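**Workshop notes, May: boards and block sets**

The laminated boards ordered through Oberholzer have replaced the painted panels on the blue perforated tables at Waltow. Each board is strip wood, light in color, with the strips running lengthwise. Expect tone to vary between strips. Boards are not rejected for a dark strip unless the joint is open.

Surface finish is one coat of hard oil, sanded at 155 grit before and not after. Please do not wax. Wax transfers to the plastic blocks and changes how they slide.
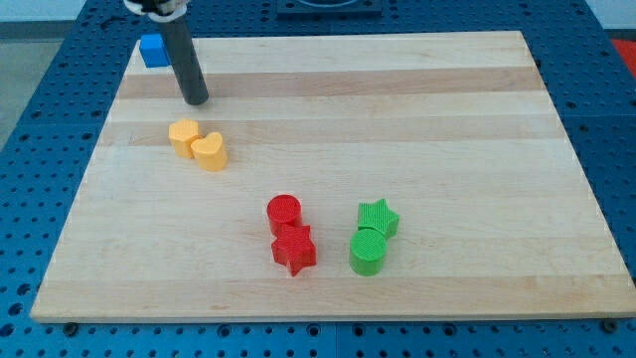
Block sets stay with their board. Shapes and colors are mixed within a set, and sets should not be combined even where the pieces match. Heidrun Auer keeps the list of spares under stock number 2985. Chipped blocks go in the tray by the door with a note of the table they came from.

Boards are to lie flat on the table surface. If one rocks, check for grit under it before touching the bolts. Tightening is by hand tool only, to 4 Nm. Severin Moser has the driver.

Replacement boards from the Plinura batch are 200 g heavier and may be used on any table.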